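FOR IMMEDIATE RELEASE

Tronby opens sorting and display room for household and classroom goods

BASTARSTEAD, 2018-06-30 -- Tronby, the secondhand goods service run by Liam and Teresa Geraghty, has opened a sorting and display room at its building on Fahy Street. The room will handle mixed donations that do not fit into the service's clothing or furniture lines, including science supplies from schools, decorations, vases and shoes.

The service took in 591 mixed lots in its last full year. Until now these were sorted in a hallway next to the loading door and stored in cartons until someone had time to list them. Under the new arrangement, each lot is unpacked, checked and set out on a table before it is priced.

"People could not see what we had," said Teresa Geraghty. "A buyer would ask for a vase and we would have to open boxes to find one. Now it is standing there."
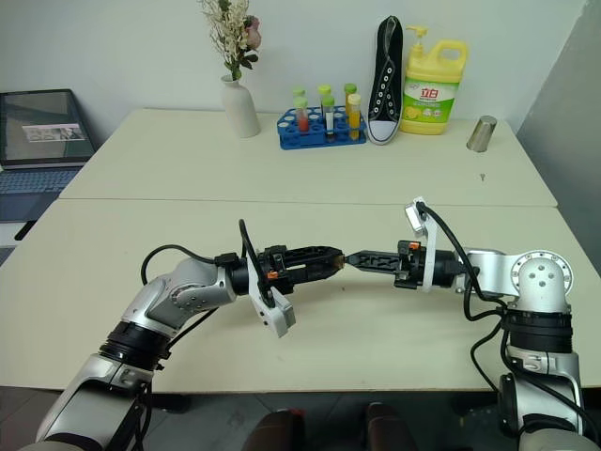 Tronby News, Issue 47

The new room has plain white walls and white tables. Goods ready for viewing stand in a row on the table at the wall, and the table in front of it is the working surface. The current row includes a white ceramic vase of artificial flowers, a blue plastic test tube rack holding six tubes with green caps, and a black canvas high-top sneaker.

Kathleen Foley, who set up the room, said the mix is deliberate. Goods from one lot stay together until the lot has been listed, so that parts of a set do not end up in different cartons. She said this was the most common complaint from buyers under the old system, mainly from teachers who bought racks and later found that the matching tubes had been sold to someone else.

Shoes are checked for worn soles and broken eyelets. A shoe whose mate is missing is held for 42 days. If the mate does not come in with a later delivery, the shoe goes to textile recycling. Artificial flowers are dusted and are sold with the vase they came in unless the buyer asks for the vase alone.

Science supplies are accepted from schools only, and by appointment. Donors are asked to empty and rinse all tubes, flasks and bottles before drop-off. Containers used for display may be filled by Tronby staff with water and food coloring. These are emptied before sale. 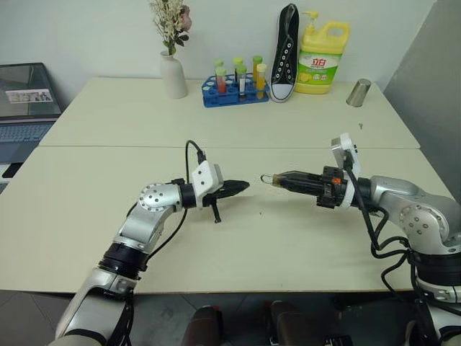 By Úna Sheehan

Work on the room began in April. The walls were painted and the old carton shelving was moved to the loading area, where it is used for outgoing orders. Two tables were placed one behind the other so that goods can be moved from the working surface to the back row without being carried across the room.

Listings are handled through Indus, the stock program Tronby already uses for furniture. Gert Mokgethi, who manages the listings, said each item gets a number when it is unpacked and keeps that number until it is sold or recycled. Buyers can ask for an item by number at the front desk.

Prices for most small goods will stay the same. Vases with artificial flowers are priced as one item, and test tube racks are priced with their tubes. Schools that buy science supplies may return unused items within 100 days for credit.

Donations of small household goods are accepted at the Fahy Street loading door during opening hours. Cartons should be closed and marked with the donor's name. Tronby cannot accept chemicals, medicines, broken glass or electrical goods in mixed lots.

Press contact: Úna Sheehan, Tronby, Fahy Street, Bastarstead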